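**For release: December**

# Liltora opens the Moriarty Street shared kitchen, and every spoon has a spot

Liltora is delighted to open the doors of its newest shared kitchen on Moriarty Street this month. The kitchen is on the ground floor of the old Putix building, beside the bike store, and it's free to use for everyone who lives in the 39 flats upstairs. Most of those flats have a two-burner cooktop and very little bench, so residents have been asking for a proper place to cook together ever since the first leases were signed.

Now they have one! The kitchen opens at 6 am for the early risers and stays open until 11 at night. Residents let themselves in with the same fob they use for the front door, and there's no booking needed for everyday cooking. Bookings are only for groups, and those can be made on the sheet inside the door.

The fit-out was planned by Clilar, a small studio that works on shared homes and student housing. Clilar spent two evenings with residents before drawing anything, asking what drove them mad about the shared kitchens they'd lived with before. Broken ovens came up once or twice. What came up over and over was the cutlery drawer: the jumble, the missing teaspoons, the odd chopstick with no partner, the potato masher that stops the whole thing from opening.

So the Moriarty Street kitchen was set up with the small things first. Everyday eating tools live out in the open, standing upright in caddies where people can see them and grab them on the way past. Sharp knives and the big serving gear are kept in drawers, with labels on the fronts. Pots go low, plates go at elbow height, and the things used twice a year (the fondue set, the giant stockpot, the cake tins shaped like numbers) go up high where they won't be in anyone's way.

Residents supplied a lot of the tableware themselves. A call went out in the lobby for spare spoons, chopsticks and bowls in good shape, and the donation box had to be emptied more than once. Nothing matches, and we love it. A dumpling night looks much better with a mix of chopsticks on the table, and anyone who gave a favourite pair can still spot it.

Colour was the other thing people cared about. The residents who came along to the planning evenings were tired of grey and white, and green won by a mile. It gives the room a calm, slightly old-fashioned feel, a bit like a grandparent's kitchen where there's always something on the stove.

Keeping it tidy is up to everyone, and the house rules fit on a single page:

- Wash, dry and put back what you used before you leave.
- Spoons and chopsticks go back in the caddies handles down, once they're fully dry.
- Empty the caddies and wash them too, whenever you notice crumbs in the bottom.
- Label anything you leave in the fridge with your flat number.
- Wipe the cooktop, even if the spill wasn't yours.
- Chipped bowls and split chopsticks go in the tub by the door.

A trial run with 11 households went for the whole of last month, and their notes led to a few late changes. The tea towels moved closer to the sink. A second compost bin was added. The caddies, which were first kept on a shelf, came down to a spot where children and shorter cooks could reach them too. 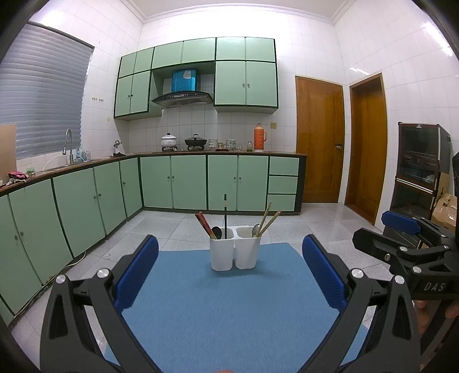
*A two-cup utensil caddy holding spoons and chopsticks, with the kitchen's pale green cabinets and range hood behind.*

Opening week starts with a shared soup lunch at noon, followed by an afternoon of dumpling folding. Bring a filling if you have a good one, or just come with clean hands and an appetite. Tea and coffee will be on all day, and there will be a plain rice porridge for little ones and anyone who likes to keep it simple. Neighbours from the rest of Moriarty Street are warmly invited to the lunch, though the kitchen itself will be for building residents after that.

Liltora plans to offer a regular cooking night through the winter, with the menu picked by whichever floor is hosting. Suggestions are already going up on the corkboard, and so far noodles are well in front.

**About Liltora**

Liltora looks after rental buildings with shared kitchens, laundries and gardens. Moriarty Street is its newest building.

**About Clilar**

Clilar plans kitchens and common rooms for people who share them.

**Media enquiries**

Reporters and neighbourhood newsletters are welcome to visit during opening week. Please ask at the Liltora office in the Moriarty Street lobby, open from 9 am to 4 pm.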